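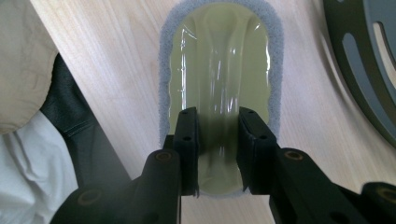 1/ Cambiar de piso con contrato de alquiler en vigor: lo que he aprendido en 18 días de papeleo. Hilo largo, por si le sirve a alguien que esté en las mismas.

2/ Lo primero es mirar el preaviso. En mi contrato pone 30 días, por escrito. Un mensaje de móvil a la agencia no me lo aceptaron. Mandé burofax y con eso quedó cerrado.

3/ El burofax se puede enviar por internet. Pedid certificación de texto y acuse de recibo, las dos cosas. Si solo pedís el acuse, consta que enviasteis algo, pero no qué decía.

4/ Fianza. La mía está depositada en el organismo de la comunidad. Pedí copia del resguardo a la agencia (Mockus) y tardaron cuatro correos en mandármela. Guardadla desde el primer día del contrato.

5/ Suministros. Yo iba a dar de baja la luz y fue Dzintra Pētersons, la vecina del segundo, la que me paró. Si entra otro inquilino es mejor el cambio de titular. Dar de baja y volver a dar de alta cuesta dinero y días.

6/ El agua va aparte. En mi edificio el contador es comunitario y se liquida con el administrador. Me salieron 70 euros pendientes de un trimestre que no me habían pasado. Pedí el desglose y era correcto.

7/ Internet: tenía permanencia hasta abril. El traslado de línea a la dirección nueva era gratis y la baja no. He pedido el traslado. La cita me la han cambiado dos veces.

8/ Empadronamiento. Hay que hacerlo en la oficina nueva, con el contrato nuevo y el DNI. En la antigua no hay que hacer nada, se comunican entre ellos. En mi distrito daban cita para tres semanas después – a primera hora de la mañana salen huecos de anulaciones.

9/ Mudanza. Pedí tres presupuestos. El más barato no incluía desmontar el armario y el más caro incluía hasta las cajas. Me quedé con el de en medio, 516 euros con IVA, dos personas y furgón. Preguntad siempre quién pide el permiso para aparcar en la calle. En mi caso lo pedía yo.

10/ Antes de entregar llaves hice vídeo de cada habitación, con los contadores y los electrodomésticos encendidos. Kylie Hollis me contestó ayer que a ella le quisieron cobrar una vitrocerámica que ya estaba rayada. Yo llevé también las fotos de la entrada, impresas.

11/ El acta de entrega de llaves: una hoja, fecha, número de llaves, lectura de contadores y firma de las dos partes. La redacté yo. El de la agencia la leyó entera y firmó.

12/ Queda lo de la fianza. Tienen un mes desde la entrega para devolverla y a partir de ahí cuentan intereses. Si hay novedades las pongo aquí debajo.

13/ Añado una cosa que me preguntan por privado: no, el seguro de hogar no se pasa solo al piso nuevo. Hay que llamar y cambiar la dirección y los metros. A mí me subió un poco la cuota – el piso nuevo es un bajo.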